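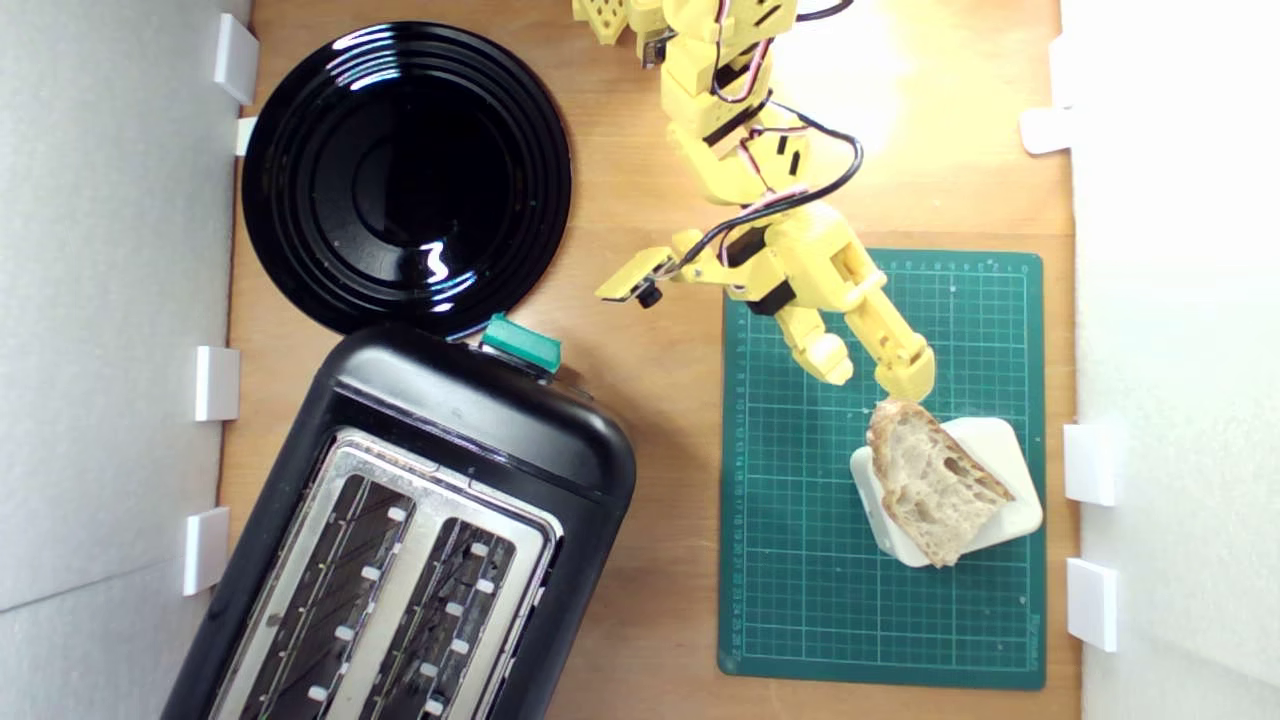

Why do some platforms label state-run media accounts in one country and leave them without a label in another? Mostly the labels follow staff and language skills. A platform can only label what its reviewers are able to read and check, and in smaller markets there are few reviewers.

4.2 Labelling practice across two platforms

We compared 285 accounts of public broadcasters and government newspapers on Plamov and Kenura. Both companies publish a rule on state media, and the wording of the two rules is nearly the same. The practice is different. Plamov applied labels in 24 countries, while Kenura worked only where an election was planned – and removed many labels again after the vote.

Dunne (see Section 2) argues that labels of this kind change how users share political news. Our data support this only in part. From 1,123 posts that carried a label, the share of reposts fell in the first month and then returned to the earlier level. 

We could not test whether governments asked for the removal of labels. Kenura did not answer our letters, and the reply from Plamov in August covered advertising rules only.

We use cookies to improve your visit. By continuing to browse you accept our cookie policy.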